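Safety Review Follows Gripper Fault in Tabletop Handling Work

Interview, 13 Feb 2019

The fault that halted tabletop handling trials at the Van Dusen laboratory lasted less than a second. According to Da-eun Nam, who leads the manipulation group, it took much longer to explain.

"The arm had been told to let go of an object and back away," Ms. Nam said. "The fingers reported that they were open. They were closed. The arm moved off at full speed with the object still held, and the object left the gripper on the far side of the table, where a member of staff was standing."

The member of staff, Remo Brunner, was struck on the forearm and was not hurt. Mr. Brunner pressed the stop button himself and filed the incident form the same afternoon. He described the event as minor in its effect and serious in its cause.

"It was a light plastic piece," he said. "We had plans to handle glass in September with the same software. I kept thinking of that."

The laboratory stopped all trials on the arm for 25 days. Zixuan Tang, the controls engineer assigned to the review, examined the logs of 437 releases made with Vukance, the program that directs the arm. In 5 of them, the finger position reading had frozen at its last value while the fingers themselves continued to move. Only one of those led to a thrown object. In the others the piece fell a short distance or stayed where it was, and the operators recorded a poor placement.

"That is the part of the record we are least satisfied with," Mr. Tang said. "An operator sees a dropped piece and writes down a dropped piece. The form did not ask whether the reading matched the fingers. It does now."

The task used in the review is the one in which the fault first appeared, a transfer of toy food between a plate and the open counter.
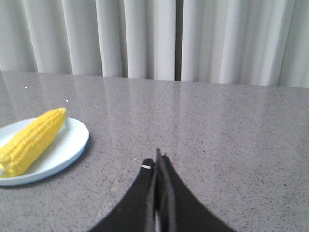
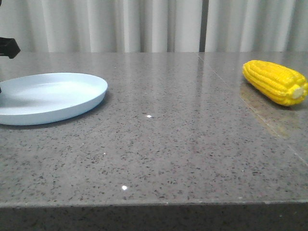 Mr. Tang traced the frozen reading to a cable that flexed each time the wrist turned past a certain angle. When contact was lost, the software did not treat the missing signal as an error. It repeated the last good number until a new one arrived.

Asked whether the cable or the software was to blame, Ms. Nam declined to choose. "Cables wear out. We expect that, and we replace them on a schedule. A program that continues on old information is a design decision, and it was ours. I signed the document that approved it."

Two changes have been made. The arm now stops if the finger reading is more than a fraction of a second old, and it may not leave a release point until the motor current agrees with the reported position. Speed over the counter has also been reduced while the object sensor is being tested.

Loretta Mercado, safety officer for the Tila building, approved the return to work on the condition that staff remain behind the marked line whenever the arm is powered. She noted that the line had been in place before the incident and that the rule had been loosely followed.

"Mr. Brunner was inside it, and so were others on other days," Ms. Mercado said. "I had walked past and seen it. My own report says so."

The work with glass has been postponed. Ms. Nam said no new date would be set until the replacement cable had completed its wear test and the revised software had been checked by a group outside her own.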